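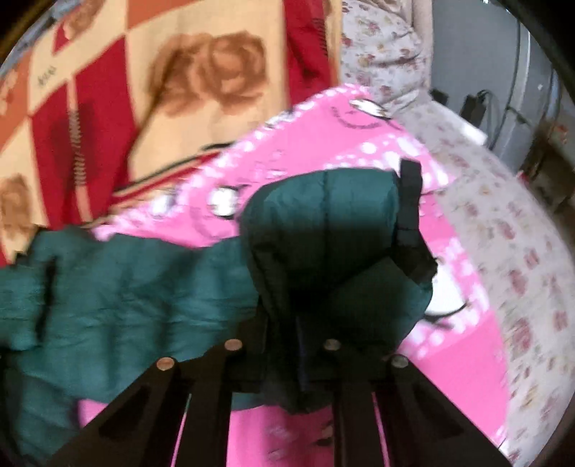 How I wash a puffy jacket at home

I put this off every single winter because I was sure I'd end up with a sad, flat coat full of lumps. Then my friend Dörte talked me into trying it, and now I do all of ours in one afternoon!

First, read the care tag. If it says dry clean only, take it in. Mine says 30 C, so that's what I use.

Empty the pockets (I once washed a whole pack of gum - never again), zip everything up and close the snaps. Rub a little liquid soap into the collar and cuffs with an old toothbrush and let it sit while you wipe out the detergent drawer. Old fabric softener hides in there and you don't want it on down.

Wash the jacket alone on the gentle cycle with a down soap. I use 75 ml, but check your bottle. Then run an extra rinse, and another one if you still see suds.

It'll come out looking awful, all clumpy and thin. Don't panic! Scoop it up with both arms so the wet filling doesn't pull on the seams, and put it in the dryer on low with three clean tennis balls. Every half hour, take it out and break up the clumps with your fingers. My long coat took 113 minutes last December, and the hood was the last part to dry.

Hang it somewhere airy overnight before it goes in the closet.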